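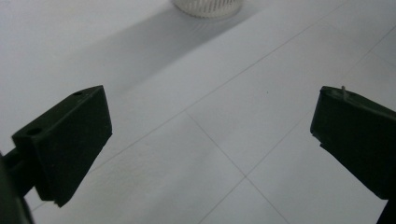
Wererholm Guest Flat: your questions answered

I get asked the same handful of things by nearly everyone who books, so I've put them all on one page. If yours isn't on the list, drop me a message through the booking form and I'll get back to you the same evening if I can.

How far are you from the sea?

It's a 15 minute walk down to the front at Wundbridge, and a bit longer coming back (the hill is steeper than it looks on the map!). The flat path along the river takes you past the boatyard and is much kinder if you've got a pushchair.

Can I park outside?

Yes, mostly. The street is free but it fills up on market mornings, and I'd leave the space by the green gate alone as it belongs to next door. There's a pay car park behind the library and I've never seen it full, even in August.

What time can we arrive?

Any time after three. The key safe is to the right of the door and I send the code the day before. If you're on the late train, don't worry about waking me, I'm at the other end of the building and I sleep like a log.

How many does it sleep?

Two in the bedroom, and the sofa in the sitting room pulls out for one more. I've had people ask about squeezing in a fourth on an airbed and I'm afraid I have to say no, there's just no floor left once the sofa is out.

Do you take dogs?

I do, and I love meeting them. One dog, please, and not on the bed. There's a towel on the hook by the back door for sandy paws, and the Isitz, the café by the slipway, puts water bowls out and doesn't mind a wet spaniel under the table.

Is the wifi any good?

Good enough for films and video calls. It gets a bit sulky in the bedroom, so if you've got work to do I'd sit at the kitchen table. The password is on the fridge.

Where should we eat?

I send everybody to Arruda, up by the church. It's tiny and they only do one sitting, so ring before you travel. The fish stew is what I always have. For chips, go to the one with the blue awning and skip the one next to the arcade.

Is there a minimum stay?

2 nights for most of the year. In the school holidays I only let by the week, changing over at the weekend. September is my favourite month to recommend, the water's as warm as it gets and you can have the beach nearly to yourself.

What if I need to cancel?

Tell me 13 days or more before you arrive and you get the lot back. Any later than that and I keep the deposit, unless I can fill the dates, in which case I'll refund you that too.

Bookings made by December 31, 2020 stay at the old price, whenever in the coming year you're planning to visit.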